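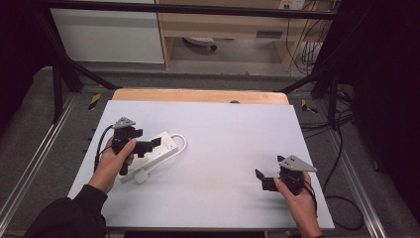

Figure 1. The two hand-held grippers either side of the power strip, with its cord looped round to the plug.

Teaching by Doing: Collecting Two-Handed Examples for the Pendetell Arms
Final-year group project report

1. Why we chose this project

When our group first sat down in October to pick a topic, we all wanted to work on the clever end of things, meaning the network that looks at a camera picture and decides how two robot arms should move. Our supervisor gently pointed out that a network like that has to learn from something, and that the something had to come from us. So this report is mostly about the gathering of examples, and we ended up enjoying that part far more than we expected to (most of us, anyway).

The task we settled on was tidying a power strip. One gripper steadies the strip and the other takes hold of the cord or the plug and moves it to where it is wanted. It sounds like nothing at all when you do it with your fingers, but a cord bends differently every time you pick it up, and that is just the sort of variety a learning system needs to meet early on.

2. How we recorded

We did not drive the arms themselves to make the examples. Each of us took a gripper in either hand and did the job on the white board, with the grippers' positions and openings logged alongside the camera pictures. The logging software was Varela, which the department already had, and the sorting and labelling afterwards was done in Fulness. Both took some getting used to, and we would advise next year's group to set aside a good afternoon for each before touching anything else.

A single recording went like this. The strip was put down at a fresh angle, the cord was dropped in a new shape, the person recording held both grippers still for 2 seconds, and then off they went. We agreed early on that a fumble should stay in, as long as the person recovered and finished the job — a system that has only ever seen perfect grasps has no idea what to do after a bad one.

3. What we collected

Over the two terms we made 807 recordings in the Naston lab. After checking, 415 were kept for training. That felt like a painful loss at the time, and we did argue over it! The commonest fault by a long way was a hand passing over the plug at the moment of the grasp, so that the camera saw a sleeve and very little else. Next came recordings in which the gripper cables had snagged and pulled the log out of true. Once we had learned to let the cables hang well clear behind our wrists, that second fault nearly went away.

We also found that each of us had habits. One of our group always took the cord close to the strip, another always went for the plug, and the early recordings leaned heavily towards whoever had been free that week. From the second term we took turns properly and wrote down who had recorded what, so the balance could be checked as we went along.

4. First training run

We trained once on the first 300 good recordings, mainly to find out whether the logs were usable from start to finish. They were, and the arms reached for the right part of the cord more often than we had dared hope, though they tended to close a little early. We have not put a success rate in this report, as the trials were done in odd half hours and under changing light, and we would sooner leave the number out than have somebody rely on it.

5. What we would change

We would check recordings on the same day they were made, while we still remembered what had gone wrong. We would also try cords of other colours, as a white cord on a white board is hard to pick out in the camera pictures, and we suspect it cost us a fair few labels. The notes on setting up Varela are in the appendix, along with our checking sheet, which the next group is very welcome to copy and scribble on.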